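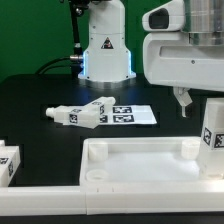 Tiltutby Tray and Post Kit - Frequently Asked Questions
Last revised 2018-01-05

What is in the kit?
One white tray with raised walls, a set of square-section posts, a bag of pegs, and a printed reference sheet. All plastic parts are white. The black square markers are applied before packing. Spare markers are supplied on a separate backing card and are not cut to size.

How large is the tray?
The outer footprint is 305 mm by 243 mm. The drawing supplied with the kit gives wall height and peg spacing. Earlier drawings marked "Bornosora" show a different peg spacing and should not be used with the current tray.

Which surface should the tray stand on?
Any flat, level surface. A dark tabletop gives good contrast with the white walls, but a glossy one reflects overhead lighting. If the reflections make the markers hard to read, move the light before moving the tray.

Do the posts have a correct orientation?
Yes. Each post has a plain end and a socket end, and the socket end goes down. The markers on adjacent faces are different from each other, so a post turned by a quarter will read as a different face. Check the marker numbers against the drawing before seating the post.

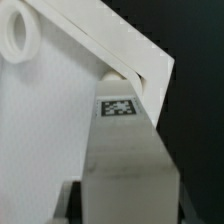 If a post will not seat, lift it out, check the socket for debris, and try again with the post held upright. Forcing it at an angle wears the rim of the socket. A worn rim lets the post lean, and a leaning post gives a poor reading on both faces.

Can I clean the parts?
Wipe plain surfaces with a slightly damp cloth. Keep solvents away from the markers. Grey smudges on white plastic usually come off with a soft eraser - do not use abrasive pads.

How do I replace a damaged marker?
Peel the old one from a corner, clean off the adhesive, and cut the new one with a white margin of 3 mm on all sides. The margin is part of the marker. Markers trimmed to the black border are the most common cause of support requests.
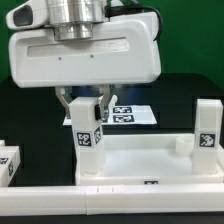 Tall posts with markers on their front faces; the short peg is at the right end of the tray.

Does the reference sheet have to lie inside the tray?
No. It lies flat on the tabletop and may be placed beyond the tray, provided its markers are not covered. Tape the corners if the sheet curls. Do not laminate it with a gloss film; matte film is acceptable.

In what order should the posts be placed?
Start with the posts farthest from you and finish with the nearest. Once a tall post is standing at the front, it blocks both the view and the reach to anything behind it.

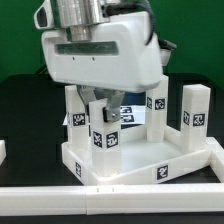
Gwilym Vaughan: I follow the same order but leave the front post out until the sheet has been checked. Otherwise I end up lifting it again to see which way the sheet is turned. Could the drawing show the sheet position as well?

Reply from Tiltutby support: The August revision of the drawing will include an outline for the sheet. Until then, mark its corners on the table with low-tack tape.

Can I mix posts from different kits?
The posts are the same size, but marker numbers repeat from kit to kit. Put a pencil mark on the plain end of each post before combining them, and re-mark any duplicates from the spare card.

How do I order spare parts?
Posts and pegs are sold singly through Ogbonna. Trays are sold only with a new sheet. Allow 7 working days for dispatch, and quote the part code molded into the underside of the tray.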